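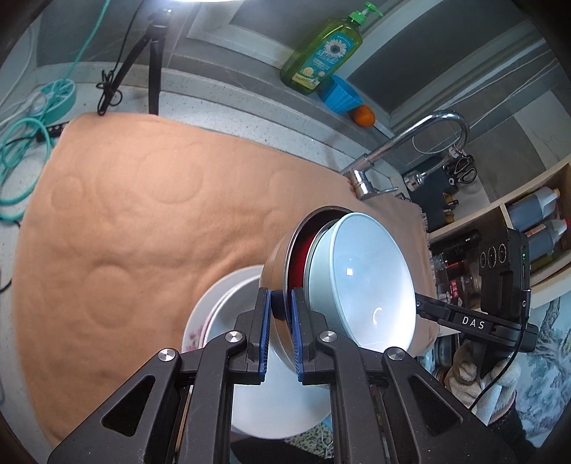
How long can clean dishes sit on a drying mat before I have to put them away?

Until the next meal. After that it's storage, and you should have bought a shelf. The rule at our house was two hours when Miroslava Holovko made it up, and we now honor it mostly on holidays.

Dish Drying: Your Questions
Posted December 11, 2021 by Vsevolod Fedoruk

Can I nest bowls while they're still wet?
You can, and they'll stay wet until spring. Tip each one on its side or lean it against a neighbor so the air gets in. Stack when dry.

Steel and ceramic together?
Fine in the cupboard. Steel on the outside, ceramic inside, and don't drop them in from a height. I have two chipped bowls from ignoring this -- both mine, both on the same evening.

Is a quilted mat better than a rack?
It's quieter and it rolls up. It also holds water like a grudge, so hang it over something at night. Mats with fringe take longer, and the fringe will find the sink.

How do I wash the mat?
Cold water, no fabric softener. Softener makes it repel water, a strange talent in a drying mat. If you spin it at 600, expect it to come out heavy.

My plates have flowers on the rim and they're fading. Is it the soap?
More likely the scouring pad. Use a soft sponge and leave the flowers alone.

Do I need a separate towel for glasses?
Miroslava says yes. I've been using the same one for both and she has not read this far.

Search Lunddale Kitchen Notes Go

Contact | © 2021 Lunddale Kitchen Notes | Back to top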